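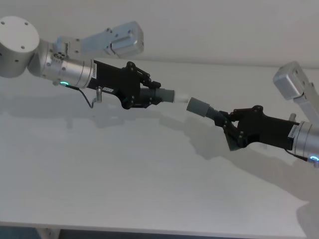
Grukeo two-arm project: where we are, 5/26/22

Hi Yurii, you asked for the short version before the Arnham folks meet in June, so I'll try (you know how I get). The big thing is that the two arms now share one planner. Until this spring each arm planned its own path and then we checked the pair for collisions, and if the check failed we threw both paths away and started over. Khôi rewrote it so both arms go into a single search, and I can't tell you how much nicer it is to work with! Planning a full approach used to take 15 seconds on a bad day. Now it takes 2, and most of that is loading the table and wall into the collision model, which we can probably cache.

Perception

The gray hose pieces are still the hard part. They're matte, they curve, and the shadows from the arms land right on the table next to them, so the segmentation likes to glue a piece and its shadow into one fat blob. I retrained it with a lot more shadow in the training set and it's much better behaved. It also gives us the direction of the smooth cuff now, and the planner needs that to pick a grasp on the ribbed section.

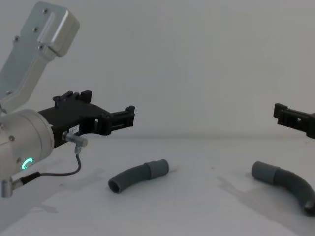 The other half of that work was the handoff between perception and control, and I'm less happy with it. We estimate the pose once, before the grasp, and after that the controller trusts it. If the hose rolls a little in the fingers, the two ends come together at a slight angle and the controller pushes anyway. Khôi wants to re-estimate the pose after the grasp. I think he's right, but it means touching the state machine, and that code is old and cranky.

Tooling

Sosska (our log viewer) can finally play both arms back on one timeline. It sounds small – it saves us hours. We found 6 timing bugs the first week we had it, all in my code, sorry to say. 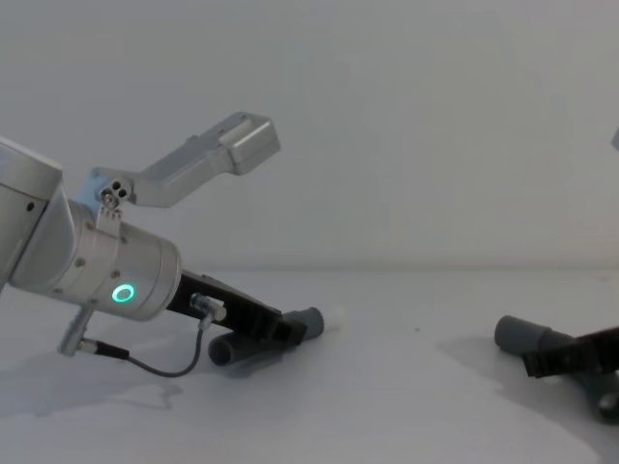 Low approach with the left arm, second gripper at right.

What's next

Post-grasp pose estimation first, then force limits for the final push. I'd also like to keep Lâm on the motion library for another 14 weeks if the budget allows, so please raise that with Arnham. I'll send the updated cost sheet separately.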